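Fomura: The Price Control Game
By Rizzi Classroom Games

$125.00
In stock
Quantity: 1
Add to cart | Add to wish list

Everyone in Arnside agrees that rent is too high. The tenants agree, the newspaper agrees, and the mayor, who owns four buildings, agrees more loudly than anyone. So the town passes a price ceiling, and your class spends the next period finding out who ends up with the apartments.

Fomura is a tabletop market game about price ceilings, price floors, rationing and the many creative things people do when they aren't allowed to charge what they'd like. It was designed by Valentyna Zinchenko, who taught high school economics for long enough to get tired of drawing the same two crossing lines on the board and watching the back row go to sleep. Students buy, sell, wait in line, bribe each other with paper money and complain. The lines on the board come afterward, and by then most of the room has an opinion about them.

How it plays

Each player is dealt a role card. Sellers get a cost, buyers get a top price, and both are told to keep it to themselves (some will). For the first few rounds the market is open. Players walk around, haggle and record their deals on the trade slips. Prices wander for a while and then settle down near the number printed in the sealed envelope, which the teacher is encouraged to open with as much ceremony as the room will tolerate.

Then the town council meets. The council deck decides what gets controlled and how hard: apartments, bread, bus seats, labor. A ceiling below the going price brings out the queue board, where buyers pay in time tokens to hold a place. A floor above the going price brings out the warehouse mat, which fills up with bread that Arnside has promised to buy and has no plan for.

The side deal cards are the part students remember. A landlord may charge the legal rent and also sell the tenant a doorknob for whatever a doorknob is worth that week. He may rent only to cousins. He may stop fixing the boiler. All of these are allowed under the rules until the inspector card turns up, and the inspector has a side deal card too.

The money is the billia. One billia is worth one billia. The rulebook doesn't give an exchange rate, and please stop writing in for one.

What's in the box

Role cards for up to 30 players, split evenly between buyers and sellers
Council deck, with blank cards for laws your students think up
Side deal cards
Queue board and time tokens
Warehouse mat
Billia notes in four colors, banded
Trade slips, two pads
Sealed envelope
Teacher's guide with a lesson plan for one period and another for a full week
Rulebook

What's not in the box

Pencils. A bell, though you will want one. Also a correct answer. The guide lays out the usual case against price controls, then gives real space to the exceptions: a single big employer, a short emergency, a seller with no rivals. The second scenario, The Only Mill, is built so that a modest wage floor raises both pay and hiring. We get mail about this from people on both sides, and we've started filing it by volume.

Group size

The open market needs a crowd. With fewer than ten players the price jumps around too much to teach anything except humility. There is a version for 2 in the back of the rulebook, a bargaining duel with one apartment and one tenant. It takes a few minutes and has ended at least one friendship in our office.

The second edition

The second edition shipped in February. If you own the first, the differences are these. The queue board now has room for everyone, after several schools reported lines going off the end and onto the floor. The mayor can be voted out. The trade slips have a box for the true price as well as the legal one, and the rulebook explains what to do when a student fills in both with the same number and a straight face. The bread cards no longer look so much like the brick cards.

First edition owners can buy the upgrade pack separately. It won't fit in the old box with the old parts. We tried – the lid sits up a little, and you'll mind it or you won't.

The results page

Classes can send in their trade slips, and we add them to a shared results page without names. It holds 3,498 trades as of April 13, 2018. Teachers are free to download the lot for homework. The open market rounds look pleasingly like a textbook. The controlled rounds look like a town with a great many expensive doorknobs.
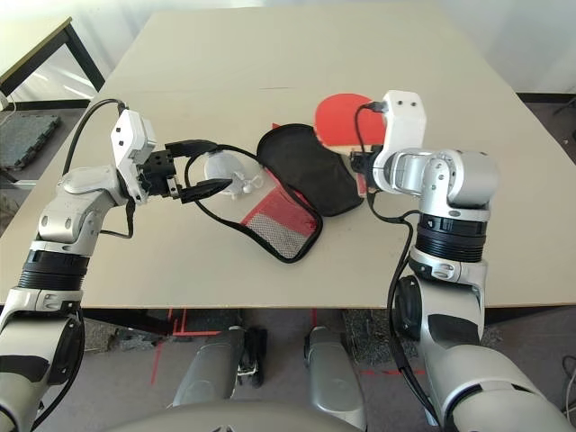
Table tennis paddle case, black and red, with mesh pocket.

Questions we get

Can I use it with younger students?
The bargaining is fine from middle school up. The week-long plan assumes they can read a simple graph. Leave out the cousins card if you teach in a small town.

Does it take sides?
It takes the side of writing down what happened. After the last round, players vote on whether to keep the law, and the vote goes to keep it more often than you'd guess from the prices. People who got an apartment tend to like the rule that got it for them.

My students formed a cartel.
Good. See the chapter on cartels. If they formed one before you handed out the cards, see the principal.

Is there a digital version?
No. We looked into it and found that students bargain much less when they can't see the other person lying.

We lost the envelope.
The number can be worked out from the role cards, and the guide shows you how. It's a decent exercise, so some teachers lose the envelope every year.

Can I print more money?
The notes are on the download page for exactly this purpose. Please run the inflation scenario first, or at least don't act surprised.

Shipping and returns

Orders leave our warehouse within three business days. School purchase orders are welcome; send them by email with a delivery address that someone will be at during the summer. Unopened games may be returned for a full refund. Opened games may be returned if the envelope is still sealed, at the legal price. There is no charge for the doorknob.

Related items
Fomura upgrade pack, first to second edition
Extra trade slips, two pads
Billia notes, refill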